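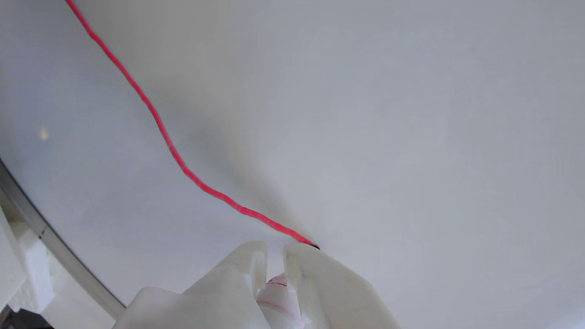

A thin red cord on a plain white background.

How to take a shop to court yourself in Scotland (without losing the plot)

Last updated 1 April 2023

Last year I took a retailer to the sheriff court over a treadmill. I had no solicitor and no legal training, and I'd never so much as been on a jury. A few people have asked how I did it, so I've written the whole thing up in the order I did it, including the bits I got wrong the first time.

A quick warning before we start. I'm a customer who went through it once, so treat this as one person's notes and check the current forms, fees and rules on the Scottish Courts and Tribunals Service website before you send anything. It's also Scotland only. England and Wales have their own small claims system and the paperwork is completely different.

What simple procedure is

Simple procedure is the route for claims of £5,000 or less in the sheriff court. It's meant to be usable by ordinary people, and mostly it is, although the forms do go on a bit. You're the claimant, the business is the respondent, and the sheriff decides. That's pretty much all the vocabulary you need on day one.

My claim was for £1,794, the full price of a Zoreteck treadmill. The belt kept stopping dead while I was on it (not fun at any speed!). I'd ordered it through Vendodero, the online marketplace, and the actual seller was a company called Erum. Remember that, it matters in a minute.

Step 1: Work out who you're claiming against

This was my first mistake. I spent weeks arguing with Vendodero when my contract was with Erum. Your claim is usually against whoever sold you the thing, and on a marketplace that can be a separate business from the website whose name is on every email. It isn't usually the manufacturer either, unless you're relying on a guarantee they gave you.

Dig out the order confirmation and the invoice and look at the small print at the bottom. You want the full legal name, so "Something Limited" and not only the trading name. If it's a limited company, look it up for free at Companies House and write down the company number and the registered office address exactly as shown. While you're there, check that it's still active. If it has gone into liquidation, stop and get advice before you spend a penny on court fees.

If the seller is based outside Scotland, find out whether a Scottish court can hear the case at all. Consumers can often sue where they live, but it isn't automatic and it gets much harder if the business is overseas.

Step 2: Know what you're entitled to

For goods bought from a business, you're mostly looking at the Consumer Rights Act 2015. Goods have to be of satisfactory quality, fit for purpose and as described. In everyday terms:

In the first 30 days you can usually reject faulty goods and get a full refund.

After that, the seller normally gets one go at repairing or replacing them. If that doesn't sort it, you can ask for money off or reject the goods.

If a fault shows up within six months, it's generally presumed to have been there from the start unless the seller can show otherwise, though that presumption doesn't help you with the 30-day right to reject.

Mine had been "repaired" once and the fault came straight back, so I went for rejection and a refund. I explained this to my friend Callum Rankin over the phone and he asked why I hadn't gone to my credit card company. Good question! If you paid by credit card and the item cost more than £100 (and no more than £30,000), look at section 75 of the Consumer Credit Act before you do anything else. I'd paid by debit card, so I tried chargeback through the bank and was told I'd missed the deadline. Don't do what I did. Ring the bank early.

Step 3: Put your evidence in one place

I used a cheap ring binder with everything in date order and a list at the front. Mine had:

the order confirmation and invoice
the bank statement showing the payment
every email between me and Erum
the engineer's visit report
photos of the error message on the display
my notes of phone calls, with the date and who I spoke to

If you've been doing everything by phone, switch to email now. After any call you do have, send a short email saying "thanks for speaking to me today, you told me such and such". If they don't correct it, you've got something in writing.

I also got an independent report from a repair firm, Matheson. It was one page long, it said the motor controller was faulty, and I think it did more for me than everything else in the binder put together. Ask what it'll cost before you say yes, as you might not get the money back.

Step 4: Send a proper final letter

The court will want to know what you've done to settle things, and a clear letter sometimes does the job on its own. Keep it to one side of A4. Mine went more or less like this:

"I bought a Zoreteck treadmill from you for £1,794. It is faulty, and your repair did not fix the fault. I am rejecting it under the Consumer Rights Act 2015 and I am asking for a full refund. Please pay within 14 days and arrange collection at your own cost. If you do not, I intend to raise a simple procedure claim in the sheriff court without writing to you again."

Put in your order number and attach copies of your best evidence. Send it by email and by a tracked post service, then keep the receipt. Leave out how furious you are. I had a whole paragraph about customer service in mine and I'm very glad I deleted it.

Erum wrote back offering £640 if I kept the treadmill. I said no thank you, politely, in writing. You don't have to accept a low offer, but do think about it properly. If it's close to what you'd realistically win, taking it can save you months.

Step 5: Fill in the claim form

The claim form is Form 3A. You can do it on paper or through Civil Online, which is what I used. You'll pay a fee when you lodge it, and the amount depends on how much you're claiming. If you get certain benefits or you're on a low income you may not have to pay, so look at the exemption form first.

The part everyone frets about is the box where you say what happened. Short numbered paragraphs are your friend. One fact to each paragraph, dates where you have them, and no adjectives. I wrote mine in a plain document, left it overnight and then cut it by half.

Then there's a part asking what you want from the court. Be exact. I asked for payment of £1,794, plus the expenses of the claim. If you want interest, ask for it here. You'll also list your documents and any witnesses.

Before I sent it I took a printout to a drop-in advice session, where an adviser called Alasdair Imrie read it through. He spotted that I'd put the trading address where the registered office should have been. Ten minutes, no charge, and it probably saved me having the form sent back. Citizens Advice Scotland can tell you what's on offer near you.

Step 6: Wait, and watch the two dates

Once the claim is registered, you'll get a timetable with two dates on it. One is the last date for service, meaning the day by which the form has to be formally delivered to the respondent. The other is the last date for a response. Put both in your phone with a reminder.

If you're an individual and not being represented by a solicitor, you can ask the sheriff clerk to arrange formal service for you. Do read what it says about this when you lodge.

If nothing comes back by the response date, you need to do something! The court doesn't just post you a cheque. You have to send in an Application for a Decision, and there's a time limit of two weeks from the last date for a response. Miss it and the claim can be dismissed.

Step 7: If they dispute it

Erum did dispute it. They said I'd used the treadmill too heavily. The sheriff looks at both sides' papers and sends out written orders, which might tell you to try mediation, come to a case management discussion or turn up for a hearing.

Say yes to mediation if it's offered, unless you've a good reason not to. The chap ahead of me on the list had a claim for £3,298 against a flooring company, and he told me in the corridor that they'd agreed a figure by phone before it ever got near a hearing.

My case went to a discussion. I took two copies of everything, with the pages numbered, and a single sheet with my main points. It was much less grand than I'd feared. The sheriff asked me some straightforward questions, then asked Erum's representative about the Matheson report, and suggested we had a word outside. We settled for the full price plus my court fee.

Step 8: Getting paid

If you settle, get the terms in writing, with a payment date, and don't withdraw the claim until the money is in your account. If you win a decision and they don't pay, the next stage is usually a formal demand called a charge, served by sheriff officers. It costs money up front, some of which can normally be added to what you're owed.

From my final letter to the refund landing was 181 days, and most of that was waiting for post.

A few last bits

The time limit for most contract claims in Scotland is five years, but please don't sit on it that long.

Ask about expenses early on. In smaller claims there are limits on what the winner can recover from the loser, and you should know how much you might have to pay if it goes against you.

Keep the faulty item until you've agreed what happens to it. Mine sat in the hall until June, with coats on it, and then a van came.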